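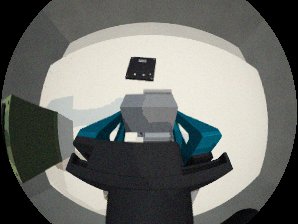
I love a grey dresser. Grey gets called boring, but mix it yourself, put one narrow stripe of blue across it and you've got a piece people want to touch! I've painted a pile of them in my garage in Detwood, and the method below works for any old chest of drawers with flat sides.

## What you need

- Water-based primer
- Off-white and black furniture paint, plus a small pot of dull blue
- Sandpaper, 100 grit and something finer
- Painter's tape, 36 mm wide
- A foam roller and a decent angled brush
- Clear topcoat

## Prep

Pull the drawers and take off the handles. Wash everything with warm soapy water, let it dry overnight, then sand until the shine is gone (you don't need bare wood). Wipe off the dust and roll on the primer. Old pine can bleed yellow through the first coat, so give it a second if you see stains.

## Mix the grey

Start with the off-white and add black a few drops at a time, stirring well. Always go this direction. I did it the other way once and ended up with nearly 2 litres of sludge — my neighbour Anoma Dewan still has a jar of it on her shed door. Brush a swatch on cardboard and let it dry before you judge it. 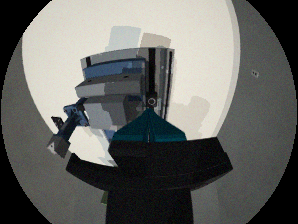 Blue is the fun part. Keep it muted and keep it narrow, and place it high on the piece where the eye lands first. Remember that a grey body never looks like one grey: each side catches the light differently. You get that on the boxy grey shape, light on the left and darker on the right, with the steel-blue band sitting just beneath the top rim. A stripe in that spot looks great on a dresser too, across the top drawer or only half of it if you're feeling brave.

Mark both edges of the stripe in pencil with a level, then tape outside the lines. Run a thin coat of your grey along the tape edge first. Any seepage will be grey on grey, and the blue goes over it clean as anything.

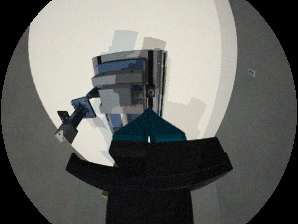

Two thin coats of blue should do it. Peel the tape while the second is still a bit tacky, pulling it back on itself at a low angle, and go slowly around the drawer edges.

## Finish

Leave it all for a full day, then brush on the topcoat in long strokes. Matte hides more bumps than satin does. Handles go back on once the topcoat is hard, and I'd wait a week before putting a lamp on it.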